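Catégorie : Bureau & rangement | Mots-clés : mobilier, open space, test longue durée
Temps de lecture : 2 minutes
Imprimer | Envoyer par e-mail

Le grand bureau blanc Stosora : mon avis après un hiver dessus

Publié le 18/09/2018

Je vous avais promis un retour sur le plan de travail Stosora, celui que vous êtes plusieurs à avoir repéré dans le catalogue, et j'ai un peu traîné, pardon ! Il est arrivé chez nous en février, en 2 cartons très lourds (prévoyez quelqu'un de costaud, l'ascenseur n'a rien voulu savoir), et on travaille dessus tous les jours depuis.

Commençons par ce qui fâche : le prix. 700 euros pour un plateau, des pieds et un sachet de vis, j'ai avalé mon café de travers. On avait hésité avec le Vatach, moins cher, mais son plateau se creusait dès qu'on s'appuyait au milieu, et quand on aligne des écrans là-dessus, non merci. Le Stosora, lui, ne bouge pas. On peut se pencher dessus, s'y accouder pour discuter avec le voisin d'en face, poser un carton de ramettes un peu brutalement, rien ne tremble.

Le montage, par contre... 16 vis par piètement, une notice traduite à la va-vite et une clé fournie qui s'est arrondie avant la fin. J'ai fini avec mon vieux jeu Zuccaro et ça a été tout de suite plus civilisé. Comptez une bonne demi-journée si vous êtes deux, et montez-le directement à sa place, parce qu'une fois debout il ne passe plus aucune porte.

Côté surface, je suis conquise. Le blanc renvoie bien la lumière des néons, la pièce paraît plus grande et on ne se fait pas éblouir. Il marque un peu : le stylo-bille part à l'éponge, le café aussi si on s'y prend vite, mais le feutre noir laisse un fantôme gris que je n'ai jamais réussi à ravoir. Mon sous-main Pitanico règle la question de mon côté, il en faudrait un par poste.

Mon vrai regret, ce sont les câbles. Aucune goulotte, un seul passe-fil, à ce tarif c'est mesquin ! J'ai bricolé avec des colliers et une rallonge vissée dessous, ça tient, c'est moche, on fait avec. Et pensez à la hauteur des écrans : en rangée, ils forment vite un petit mur, et il faut se lever pour parler à la personne de l'autre côté.

Est-ce que je le rachèterais ? Oui, mais en soldes. Il me reste à essayer la rallonge d'angle, que la marque vend à part et qui est en rupture depuis le printemps. Si l'un de vous l'a reçue, dites-moi en commentaire si les deux blancs sont bien de la même teinte, c'est ce qui me retient de commander.
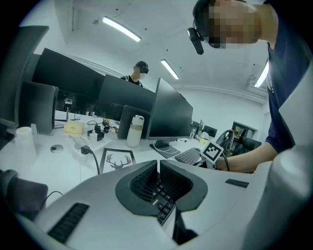 Pour les pieds, j'ai pris la version blanche, et les patins réglables sont compris dans le prix. Un tour de vis de temps en temps et le plateau reste bien de niveau.

Imprimer | Envoyer par e-mail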